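The Counter, Mostly

July 17, 2024

We've been in the Aststead place for two summers now and I finally cleaned the kitchen well enough to show people, so here goes! A few of you asked what we ended up doing after the Graslow cabinets fell through (long story, they lost our order, we got our money back, I'm over it). Short version: we kept the old cabinets and put everything into the counter and the tile. Manon Friesen helped me pick the stone and talked me out of black, and I owe her a dinner for that.

The marble. I know, I know, it stains. I've already been told by my mother, my neighbor and the guy who delivered it. I wipe up lemon juice like my life depends on it and so far we're still friends.

The tile took Olumide Yusuf three days and a whole lot of podcasts. Small mosaic, green and gray, and I went back and forth on the grout until he just picked one for me. Right call.

Cutting board is bamboo, with a groove so the tomatoes don't run all over the place. I had a heavier one from Ouellet and I loved it, but my wrists didn't.

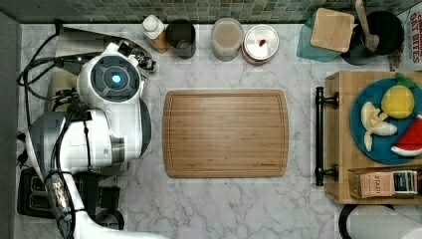

Everything I reach for while cooking lives along the back wall, because I am not a person who opens cupboards with onion on her hands. Wooden spoons go in the black holder, cereal gets shoved in the corner, and the toaster has its own end so the crumbs stay over there. The teal dish is my favorite thing in the whole kitchen and I will not be lending it out!

Next up is the pantry, once I've made up my mind about the Diminetti shelves. If you have them, write and tell me whether they sag.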